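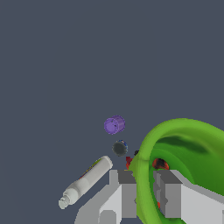 # Gathering grasps in simulation: a conversation with Ctibor Vávra and Vratislav Polák

Thursday, October 25, 2018

The Madigan grasping set holds 3,023 recorded attempts, all of them made in simulation. Of those, 2,193 were kept for training. Ctibor Vávra wrote most of the scene generator. Vratislav Polák runs the recording sessions and decides what gets thrown out. They work at Farnby, in a room with two workstations and a rack of test objects that, for this project, mostly stay on the rack.

The view at the top of this page comes from the virtual camera looking past the gripper fingers. It is the only view the learning system gets. Vávra said the choice was made early and has caused most of the arguments since.

"A fixed camera over the table gives you a nicer picture," he said. "You see everything, and then the arm moves in and you see the arm. With the camera behind the fingers, you lose the overview but you keep the part that matters in the last few centimeters. The fingers are always in the same place in the image. The network can use that."

Polák was less sure at the start. His concern was overlap. With a large item such as the green looped one on the right, the fingers cover part of it and it covers part of whatever is behind or inside it. The reddish-orange object within the loop is only partly in view.

"I would look at a view like that and ask how anything could learn the shape," he said. "Ctibor's answer was that it does not have to learn the shape. It has to learn where to put the fingers. I accepted that after the first results, but I still mark those views separately."

## How a scene is built

Each scene is made by a script that draws items from a shared pool of household models and releases them above a flat surface. The physics engine runs until the items stop moving or a time limit is reached. Scenes that hit the limit are discarded before any person looks at them.

The surface is a flat, dark gray with no texture. Vávra described this as a temporary decision that has lasted. Textured surfaces were tried in January and raised rendering time enough that the team put them off.

"We know what it costs us," he said. "A real bench has scratches, glare and seams between panels. If you train only on a clean background, the network will find the edges of things by contrast with that background, and then it will be confused on the bench. The plan is to replace the background after recording, using the object masks. The motion data stays the same, so we do not have to record again."

Printed surfaces are treated differently. The band of color along the white marker is part of the object's model and is left alone. Polák said labels help the people doing the recording more than they help the network. A plain cylinder such as the purple one gives an operator very little to judge rotation by, apart from the small dark dot at the center of its face.

## Who moves the gripper

The attempts are driven by hand. An operator sits at a workstation with a six-axis controller and sees the same camera view that is being stored. No extra window is allowed, a rule that Polák introduced and has had to defend.

"If the operator has a side view, the operator uses the side view," he said. "Then the recording contains decisions that cannot be explained by the image. You are asking the network to copy something it has no way of knowing."

The rule made sessions slower. Operators at first stopped above the target and made small test movements to judge depth. Polák considered cutting those pauses from the data and decided to keep them. In his view the test movements are a reasonable way to deal with missing depth, and a policy that picked them up would be doing something useful.

Each recording stores the image, the joint positions, the opening of the fingers and the contact forces reported by the simulator. Contact forces are logged but are not given to the network, as the gripper on the bench has no matching sensor. They are used later to sort attempts.

## What gets thrown out

Sorting is done in two passes. The first is automatic and removes attempts in which the fingers pass through an object, a fault that appears with thin-walled models when the gripper closes quickly. The second is done by Polák, who replays the remainder at double speed.

He keeps failed grasps, provided the failure looks honest. A marker that rolls away when touched near one end is kept and labeled as a failure. A marker that jumps straight up on light contact is a solver error and is dropped.

"The hard ones are in between," he said. "Something slides a bit farther than I think it should. Is the friction value wrong, or am I wrong about the friction? For those I get the real object from the rack and push it with a pencil."

Vávra would like to replace the second pass with a threshold on contact force. He tested one against Polák's labels on 144 attempts and found that the two disagreed on seven. He considers that good enough. Polák does not, and for now the second pass remains manual.

## Clutter and target choice

The operators are given a target before each attempt, shown as a name in a text line under the view. An earlier version let them choose. The result was a set heavy with isolated items near the center of the view and almost empty of items that sat against others.

"People pick the easy one," Vávra said. "I would too. But then the system learns that the world consists of easy ones."

Targets are now drawn at random from whatever is at least partly in view. This includes small pieces wedged between larger items, where the right answer may be to move something else first. The recording format has no good way to express that. An attempt has one target and one result, so a useful push that clears the way is stored as a failure on the named item. Both men named this as the main fault of the current set. A revised format, under the working name Irnis, will allow an attempt to be split into stages — each with its own target — and Polák has begun relabeling the old recordings by hand to match it.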